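Lindiwe Lekota
June 4, 2018

1/ Notes from the week on teaching by teleoperation at Griltix. Long thread. Mostly about what goes wrong between the operator's hands and the file that gets written.

2/ Background for new followers: we run two leader arms and two follower arms. The operator moves the leaders, the followers copy. Joint angles and camera streams are logged. A policy is then trained on the log. No reward function, no scripted waypoints.

3/ Current set is called Gumede. Target is 4000 demonstrations of putting flowers into vases. We have 3707 on disk. How many of those are usable is a different number, see below.

4/ Flowers were Lwazi Ngcobo's choice. I wanted blocks. His argument: a block has one pose worth caring about, a stem has a near end, a far end and a heavy head that swings. An operator has to deal with all of it in every episode. I lost and he was right.

5/ First problem was latency. Leader to follower delay was 40 ms on the left pair and noticeably worse on the right. Operators compensated without being told to. They slowed the right hand and let the left do the fine work. The policy learned that too. It became left-handed.

6/ Fix was a separate bus for each pair. The left-handed habit stayed in the operators for days after the delay was gone. We now alternate which hand places first, by session sheet.

7/ Second problem: kinesthetic teaching and remote control do not mix well in one set. We tried both. When you push the arm itself by hand, your own hand and forearm end up in the camera view. The policy looks for the forearm. At run time there is no forearm.

8/ So hand guiding is now used only to find start poses. Everything that goes into training is done from the leaders.

9/ Third problem: no force feedback. The operator can't feel a stem touch the rim. They see it bend, late, and correct, late. The log then contains a push, a pause and a retreat. One or two of those per episode is fine, since recovery is worth learning. An episode made of nothing else gets cut.

10/ Gripper closing is logged as a commanded width, and the stems are much thinner than the smallest width the encoder reports cleanly. "Closed on a stem" and "closed on nothing" look the same in the joint data. Only the cameras can tell them apart. Keep this in mind before you drop a camera to save disk.

11/ Setup during Gumede collection, wrist view first, then two from the fixed camera: 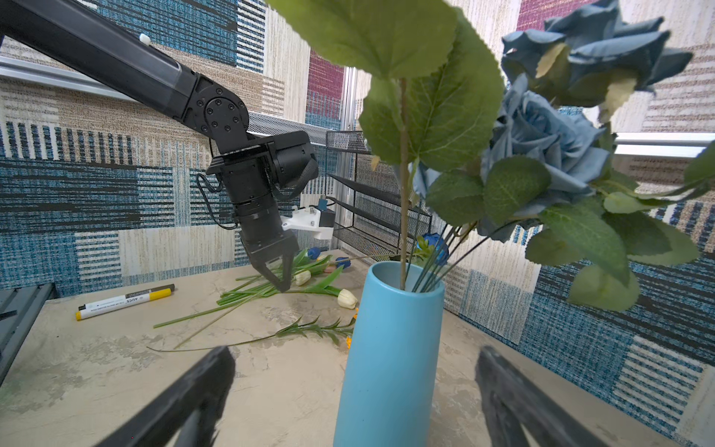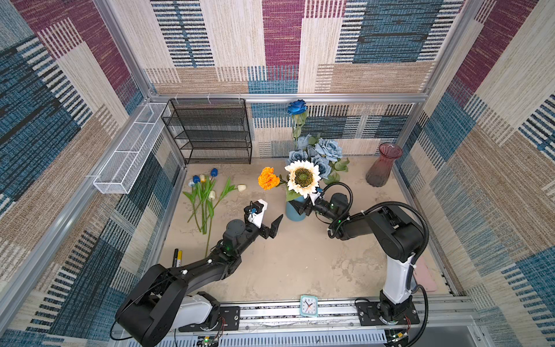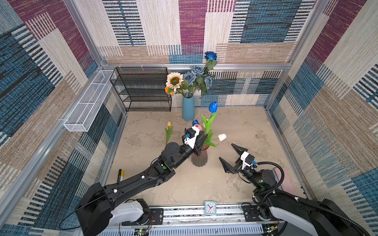
12/ Camera placement decides more than network size in our tests. A wrist camera gives the last few centimeters of the approach and very little else. The fixed view gives the order of the task: which vase, which flower, which arm is free. In the wrist view the leaves on the tall stem hide part of the back wall, and for an operator working from that feed alone this sort of blockage is where the hesitation comes from. We let operators have both feeds on screen. Mean episode length dropped.

13/ Layout changes between episodes are done by hand from a printed sheet. Vase positions, which flowers start on the floor, which start already placed. If you let people improvise the layout, they put things where they like to reach. Check your start positions on a heat map. Ours had a hole in the back right.

14/ On labeling: the operator marks success or failure with a foot pedal right after release. A second person reviews from video. They disagree most on flowers that are in the vase but leaning hard. We wrote a rule (stem end below the rim when the gripper opens and still below it at the end of the recording). Disagreement went down, though it did not go away.

15/ After review, 3000 of the 3707 are kept. Most rejects are timeouts. A smaller group is dropped stems where the operator gave up and went for a different flower, so the recorded instruction no longer matches the motion. Those could be relabeled. We haven't done it.

16/ Things I would do earlier next time: record the operator ID with every episode, fix the leader arm height to the operator's chair, and run a small training job at the first few hundred demos. We waited until December to train on the last set and found a swapped camera channel.

17/ Replay is the cheapest test we have. Take a logged episode, put the objects back as they were, play the joint commands open loop. If replay misses the vase, your logging is off and no model will save it. We replay a small sample from each session.

18/ Asked in replies whether any of this runs on the Tostadness controller. Yes, with the velocity limit raised. The default clips fast wrist turns and the clip does not show up in the log unless you record commanded and measured angles separately. Record both.

19/ Lwazi is writing up the bus wiring for the Asden repo. I'll link it under this post when the pinout table is finished.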